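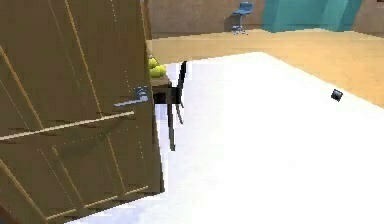
Three months of logging humidity in the back room, and the numbers have settled enough to write up. The sensor is a Skivier probe on a shelf, reading once every 38 minutes, which came to 3,456 samples by the end of April. I threw out 272 of them. Those were taken while the probe sat too close to the radiator pipe and read low.

With the window shut, overnight humidity climbed steadily until 6 a.m. and then dropped when the heating came on.
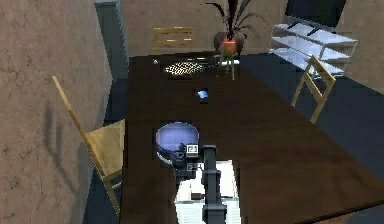

The drop is mostly temperature. Convert to absolute humidity and the curve goes nearly flat, so very little moisture is leaving the room. I should have logged it that way from the start. The Jitden export only gives relative values, and the conversion has to be done in a spreadsheet.
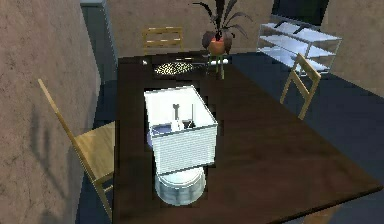
Myrtle Villanueva
Site owner and editor

Next change is a trickle vent, the Hollis one with the sliding cover. I'll leave the probe where it is and collect another 839 samples before touching anything else. The raw file is available if anyone wants it. Timestamps are local and do not correct for daylight saving.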